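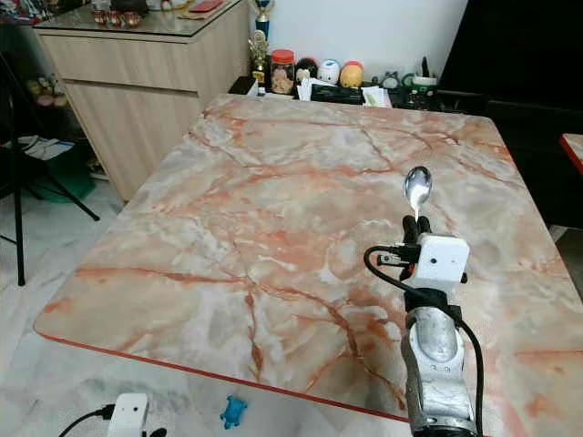 A gripper of the two-finger type holding a steel spoon by the handle, over a marble-patterned table.

The Plikbridge Gripper Comparison is a series of trials in which small electric grippers for robot arms are tested on ordinary household objects. It was started by the engineer Margus Rebane and is carried out in furnished rooms instead of a laboratory. The series is best known for its spoon test, which has been repeated by several other groups in a shortened form.

Background

Before the comparison was started, Rebane worked on packing machines at the firm Bronitz, where grippers were selected mostly by their closing force. He held the opinion that this number says little about how a gripper will behave with thin and smooth things such as cutlery, keys or pens. Together with Hadiza Edet, who had written control software for the same machines, he prepared a first list of objects and a first set of rules. The rules were published on 23 February 2022 under the title Notes on Holding Small Things.

The early trials were made with one arm fixed to a workbench. Later the group changed to two arms, so that an object can be passed from one gripper to the other, and moved the work to living rooms and kitchens. Edet has written that a bench with a rubber mat makes nearly every gripper look good, and that a hard and slippery table is a more honest judge.

Grippers compared

Two designs have been tested in full. The first is the Darnum, a parallel gripper whose fingers stay flat to each other during the whole movement. The second is the Hidayat, in which the fingers turn on a pivot and meet first at the tips. Both are driven by a single motor and both can be supplied with soft pads, but in the main trials the pads are removed.

The fingers of the Darnum are longer and can take an object up to 13 centimetres wide. The Hidayat opens less far but closes more quickly. It is also the easier of the two to repair, as the fingers can be taken off with one screw each.

Method

The object is laid on the table in a position which is chosen by lot. An operator guides the arm to it by remote control, closes the gripper, lifts the object and keeps it in the air while the wrist is turned slowly to both sides. The attempt is counted as good if the object does not move between the fingers by more than the width of a pencil line. A fall, or a touch of the table during the turning, is counted as bad. All attempts are recorded by the cameras, and a second person reads the result from the recording without knowing what the operator has written down.

The spoon is considered the most difficult object in the list. Its handle is narrow and gives little surface to the fingers, while the weight of the bowl tries to turn it. Polished steel also causes trouble for the cameras, because a lamp or a window can be reflected in the bowl as a white spot which changes its place with every movement. Teguh Nugroho, who joined the group for the camera work, proposed that the room lighting should be left as it is found, and this became a rule.

Cables are treated in a separate chapter of the rules. They must be left with a free loop near the wrist, long enough for the full turn. In several early attempts a cable that was too tight pulled the wrist back, and these attempts were later removed from the results.

Results

The first complete round contained 3,120 attempts, divided equally between the two grippers. The Darnum was better with boxes, jars and other wide objects. The Hidayat was better with the spoon and with keys, above all when the object was lying flat and had to be picked up from its edge. With soft toys no clear difference was found. Operators made fewer mistakes with the Darnum in their first hour, but this advantage was gone after some practice.

A smaller round in March compared the controllers. A hand-held lever with force feedback was preferred by most operators, although it did not improve the number of good attempts.

Reception

The comparison has been praised for its clear rules and for the publication of the failed attempts together with the good ones. Vernon Grewal criticised the use of human operators, and argued that the skill of the person cannot be separated from the quality of the gripper. Hidayah Wuisan answered that the order of the grippers was changed for every operator, and that each operator had worked with both. Grewal accepted this for the spoon test but not for the passing of objects between two arms, where the group of operators was smaller.

See also

Parallel gripper
Remote manipulation
Force feedback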